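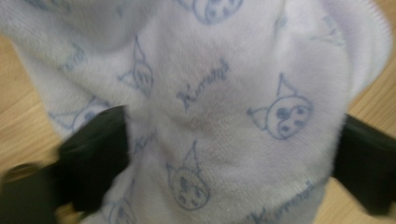 Figure 1. Hand-held gripper closing on the printed fleece.

Project Report: Planning an Equipment Budget for a Cloth-Handling Bench
Ditow project group, second semester

Our task this semester was to work out what a small student lab should buy if it wants to study how grippers pick up soft things. We were given a ceiling of 1,000 dollars and told to come back with a list we could defend. That sounded like the boring half of robotics when we signed up, and we were wrong! We ended up arguing over finger pads for most of a Saturday and enjoyed it.

1. What we wanted to be able to do

Fabric is a hard case for planning. A box has edges you can measure and shop for. Fleece bunches up between the fingers, and the part you care about (in our case the lettering or a Kuromi face) can end up inside a fold. So we started from the handling and worked back to the catalog. The bench should let one person hold the gripper, close it on a piece of cloth, let go, and set up again quickly.

We also decided early on that a full arm was out of reach. A hand-held gripper lets us learn about finger shape, opening width and padding now, and the arm can wait for another year's money.

2. Comparing the two bundles

We compared two packages. The Colex bundle had the gripper, one set of fingers and a mounting plate. The Fonseca bundle cost less up front, but the fingers were bonded on, so a worn finger meant replacing the whole front end. We built a spreadsheet with a purchase column and a first-year column, and the order of the two bundles flipped once the first-year column was filled in. This was our favorite moment of the project.

Our pick was the Colex bundle at 645 dollars. We set aside 100 dollars for spare fingers and pad material, and left the rest for the stand, cables, test cloth and shipping. We also kept 10 percent of each small order as a cushion — shipping on light parts was a surprise to all of us.

3. Wear parts and the work surface
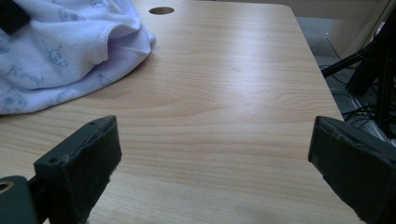 Pads deserve their own line in the budget, and our first draft left them out completely. We had treated the fingers as something you buy once. Looking at the gripper up close changed our minds: the gray padding is a little frayed along its edges and has lint and small specks caught on it. Pad material now has its own row, next to a lint roller, which costs almost nothing.

The table took longer to settle. We wanted a smooth top with plenty of clear space and some way to route cables, and we priced a Vamano bench before agreeing that an ordinary table would do for the first year. Cable clips and floor covers went on the list instead. They are cheap, and we would like to stop stepping over things.

4. What we would change

We should have asked for shipping quotes in the first week. We also wish we had split test cloth into types, with fleece, cotton and something slippery each on its own row, as they will probably need different pads. The spreadsheet has empty rows for that, and whoever takes over the project can start there. The pad supplier still owes us a price for small orders.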